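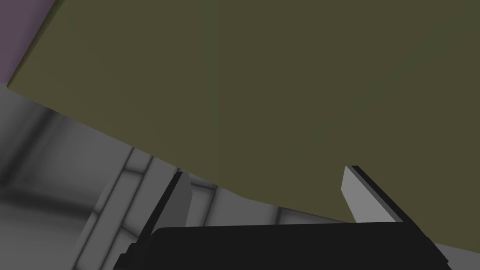
**Report on a visit to the Oltby Christian Fiction Fair, March 5, 2025**

The reading group's representatives attended the trade morning of the fair at Oltby. There were 44 publishers' tables in the main hall, and the printed catalogue listed 472 titles, both paper and electronic. Entry was by badge, and members should note that badges must be ordered in February.

Our first appointment was with Unudura, whose list is mostly historical romance. The firm intends to keep its electronic editions at a low price for the first month after publication and to raise them afterwards. 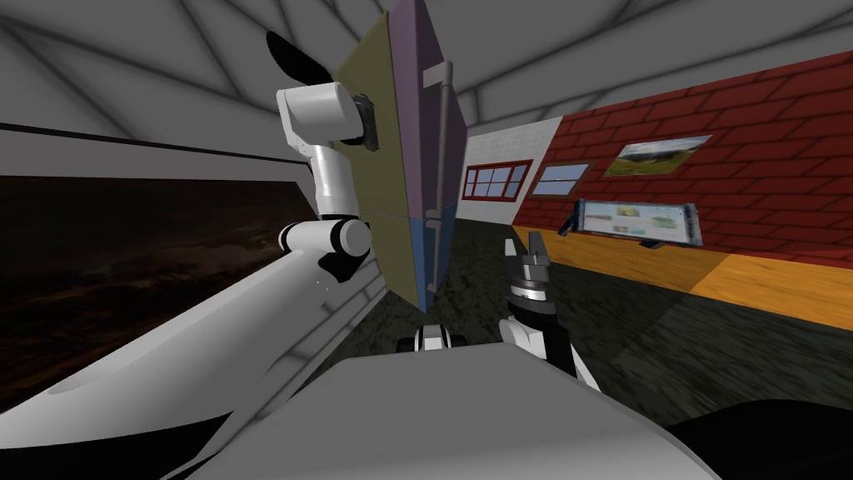

It will also supply reading notes with each novel, printed at the back of the book. Samples of two sets were taken for the library. The questions on Scripture were thought suitable for mixed groups, though the print is small.

Nuria Mersha of Brendura then spoke on fantasy and futuristic fiction for older teenagers. She described how a manuscript is read for doctrine as well as for story, and said that the house received 151 manuscripts last year and accepted three.

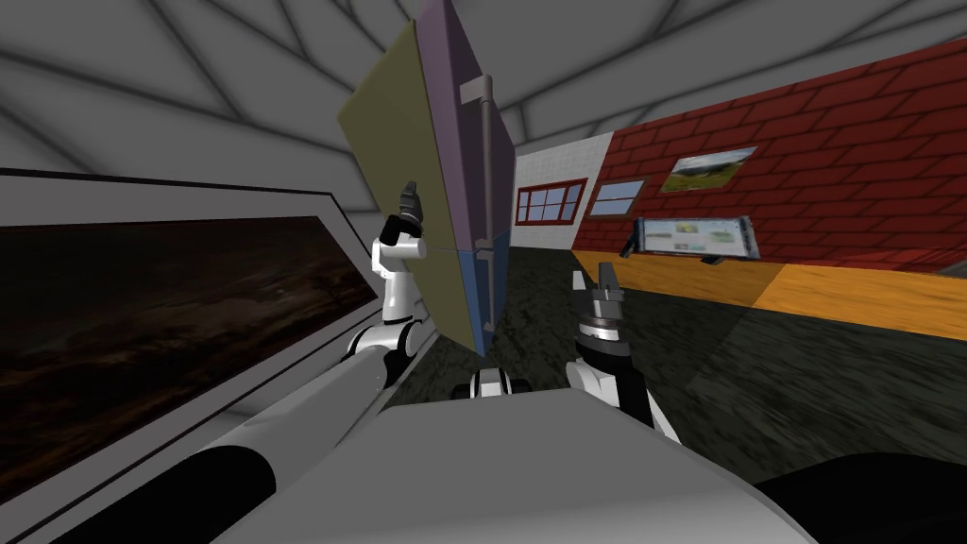
Cover design was the subject of the late morning talk. The speaker dealt with lettering, the use of figures and the need for a cover to remain clear on a small screen. Colour was discussed at some length. The muted olive-yellow of the tall door panel, set against its dusty purple edge, is very near the pairing proposed for Brendura's next series – a quieter choice than the black and gold now common in suspense.

The final call was at the Dinsa table, which offers large-print editions by post. Terms for group orders were requested and will be circulated when received.
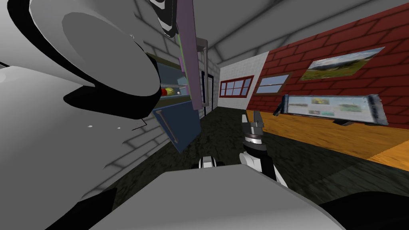
*Robot arm in white and grey, close view.*

Catalogues may be borrowed from the library desk.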